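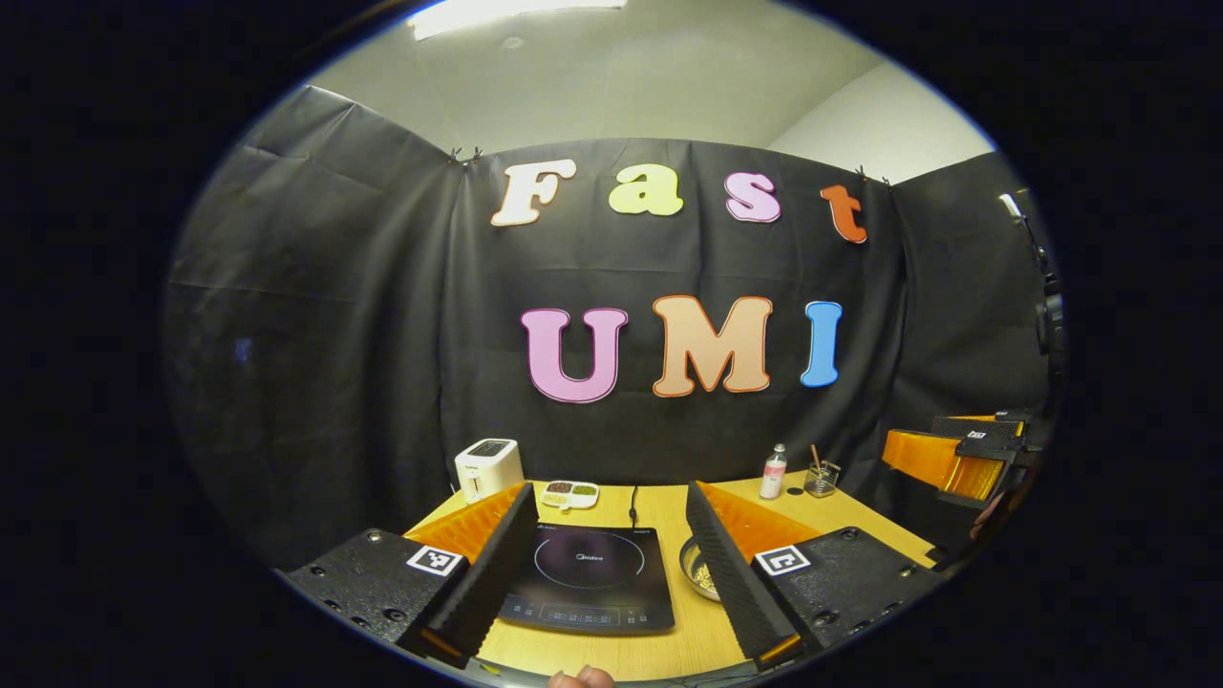
Go in the morning, my sister wrote back when I mentioned I was finally going to see the sign shop in Billstead, because by two o'clock they'll all be up on ladders somewhere and you'll be left looking at a rack of letters. She was right, as she usually is, and I'd pass the same advice along to anyone thinking of making the trip for the November open house.

# A morning at Cestley Sign Works, Billstead

I should say first that I've had a soft spot for signs since I was small enough to be carried past them. We had a bakery in our town with gold letters on the window, and I learned my R's from it (there were three of them, and one was coming loose). So when Cestley started opening their doors to the public twice a year, I put my name down, missed it, put it down again, and this time made it there with a thermos and a notebook and shoes I didn't mind getting dusty.

The shop is out past the feed store, in a long brick building with loading doors on the side. You'll find the number, 831, on the mailbox, though the post it hangs from leans so far back that you read it better going out than coming in. The big sign over the door is a beauty, carved cedar with a dark green ground and raised cream letters, and I stood out in the lot admiring it for so long that a woman came out to ask if I was lost.

## The drawing room

They start you upstairs, where the layouts are done. I had expected this to be the dull part and it turned out to be where I filled the most pages! Nearly everything is drawn on screens now, but the walls are still hung with the old full-size paper patterns, pricked along the outlines with a little spiked wheel. You lay the paper against the wall or the window, pat it with a bag of chalk, and the design comes through in dots. They still do it that way for brickwork, where tape won't hold.

Our guide spent a good while on spacing. She had the word TATTOO set up in loose letters on a ledge and let us push them back and forth until we liked the look of it, and then she laid a ruler between them to show us that none of the gaps matched. I've been looking at gaps ever since. The dentist's sign on my own street is now ruined for me.

She also talked us through how big a letter has to be before a driver can read it, and how often customers want their phone number, their hours, their web address, and a picture of the dog all on one panel. Her advice was to cover up half the words with your hand and see if anyone misses them.

## Blasting

Downstairs it gets loud, and they hand out earplugs and glasses at the bottom step. Please take them, even if you only mean to peek in.

I had pictured sandblasting as a kind of carving, with somebody steering a nozzle around each letter. The way Cestley does it, the whole face of the board is covered with a thick rubber sheet, the background is cut and peeled off by hand, and then the blaster goes back and forth over everything at the same steady pace. The rubber protects the letters and the bare wood wears down around them. On cedar the soft grain goes faster than the hard, so you end up with those lovely ridges in the background that look like a plowed field from an airplane.

The board being worked on that morning was for a campground, and we watched through the window of the booth for a long time. It's slow going. I asked whether they ever blow through a letter by mistake, and got a laugh from two different people at two different benches, so I took that as a yes.

Redwood and cedar are the usual choices. They also blast a dense foam board for customers who don't want to think about repainting, and they had a piece of each set out on sawhorses for us to run our hands over. The foam is perfectly nice. I'd still have the cedar.

## Paint and gold

This was my favorite room and I'd have happily skipped lunch for it. It's kept warm and closed up against dust, and you go in a few at a time. The exterior color on most of their jobs is a paint called Puralitz, which they buy in cans with the plainest label I ever saw, and which goes on in three coats with sanding between the first two. I'd never heard of it. One of the painters told me she wouldn't use it on a window but wouldn't use anything else on wood.

A job for a little restaurant called Tatlı was lying flat on the long table, waiting for its gold. I was charmed by the story behind it. The last letter of the name is an i with no dot, as it should be in Turkish, and the first proof went out with the dot on, then the second proof went out with it on again, the software having helpfully put it back. The owners were very patient. There's now a note taped over the bench in red marker that says NO DOT, underlined more times than seemed necessary.

We got to see a few leaves of gold laid down. It comes in small books between sheets of tissue, and it's so thin that the painter asked us all to stop talking while she lifted it, as our breath would carry it off. She laid the leaves a bit over one another, brushed the scraps into the low spots, and went around the edge with a wad of cotton. The whole letter T took less time than it had taken us to put our glasses on.

## What it costs, more or less

Somebody always asks, and I was glad it didn't have to be me. A carved and blasted sign of the size you'd hang outside a small office starts at $2,000 with them, before the posts and the installation. Gold is extra. They'll also do you a flat printed panel for much less, and they were quite cheerful about saying so, especially if you're renting or you think the name might change.

The wait is 4 weeks in winter and a good deal longer once spring comes and every garden center in the county wants to look fresh.

## If you're going

The tour runs 90 minutes and you're on your feet for nearly all of it, with one flight of stairs that has a rail on the left side only. Parking is in the gravel lot behind the building. The front spaces are for the bucket truck, and they do mean it. There's coffee in the office, and a box of offcuts by the door where you can pick out a letter to take home for a dollar. I came away with a slightly chipped cedar R, which is on my kitchen windowsill, and I still need to find something to stand it on.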